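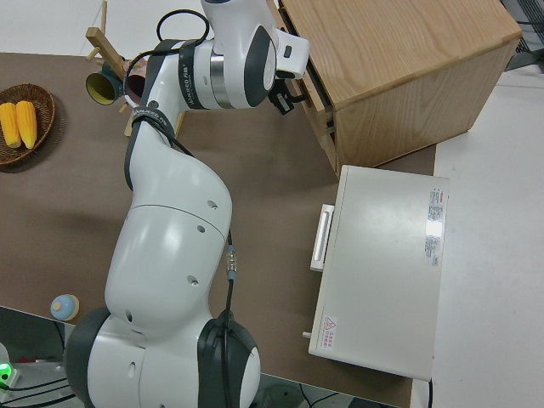 Registration for the Heltwood charity ride closed last night, so I can now write down how the route and timing will work. The event has two parts, a 70 km road ride and a 10 km run, and one entry fee covers both. Ok-hee Bang handled the permits. I handled the timing, which took up most of October.

The ride starts at 6:30 in waves of 13 riders. Waves leave 90 seconds apart. We tested a longer gap on paper, but the last wave would then have reached the Purik bridge after the road reopens to cars. Riders choose a wave by expected average speed, and Maksym Demchenko will move anyone who picked badly.
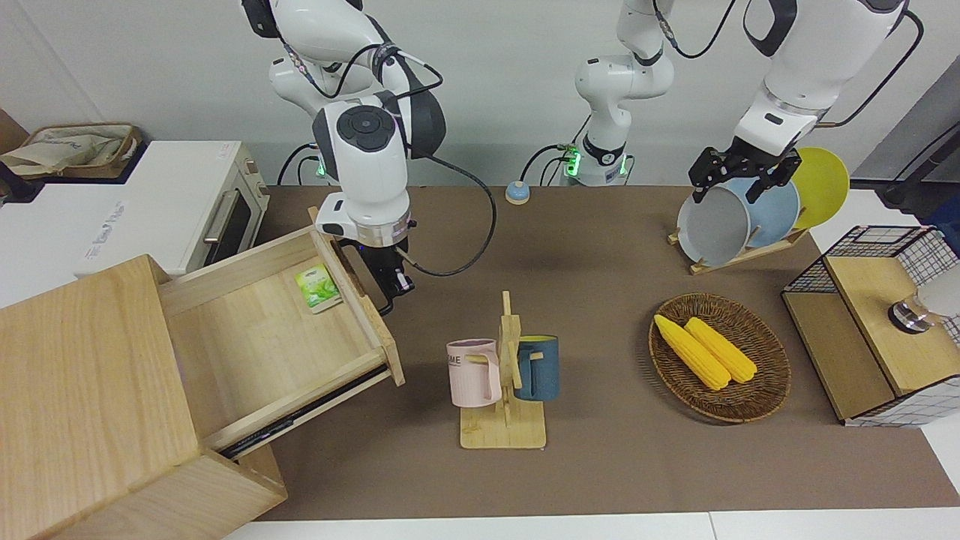
Chips go on the left fork leg, facing out. Last year several were zip-tied to the seat post and the mat at the turnaround missed them. If you are doing the run as well, move the same chip to your shoe. The clock does not stop between the two, so rack the bike first and change the chip after.

There are two feed stops, one at the bridge and one at the top of the Moon road climb. Both have water and salted food. Only the second has a mechanic – Everett Ferreira, with a floor pump, tubes and a basic set of tools. Bring your own derailleur hanger, as he can't stock them all. 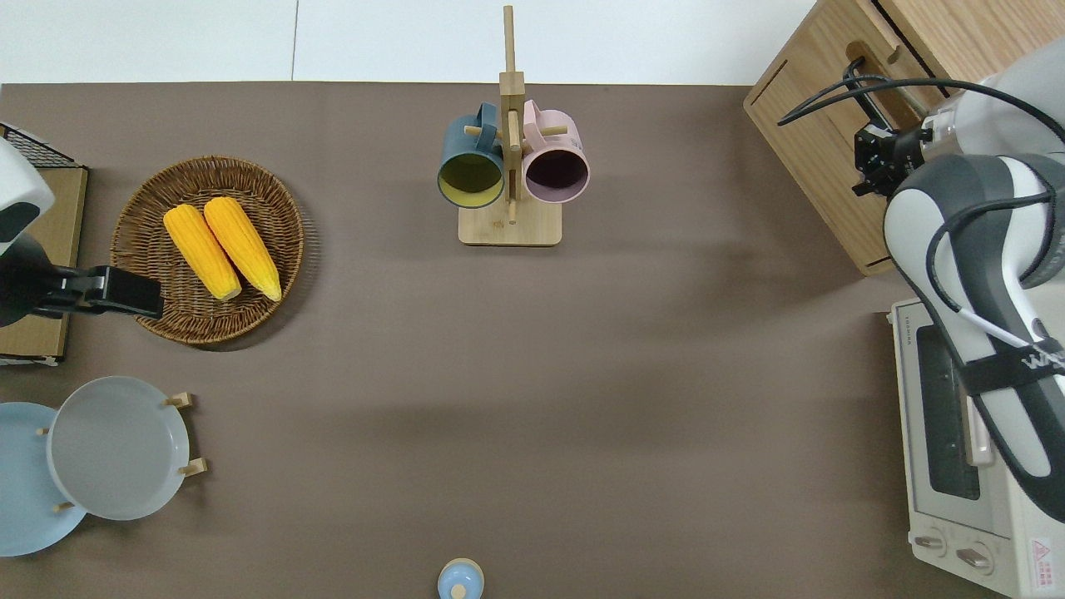
Corn in a woven basket

The descent after the second stop has new gravel patches on the inside of the third bend. Sang-wook Son rode it on 28 mm tires and had no trouble at moderate speed. I would still drop a little pressure before the start. The route file has been updated with the detour near the school, so delete the old copy from your bike computer before loading the new one.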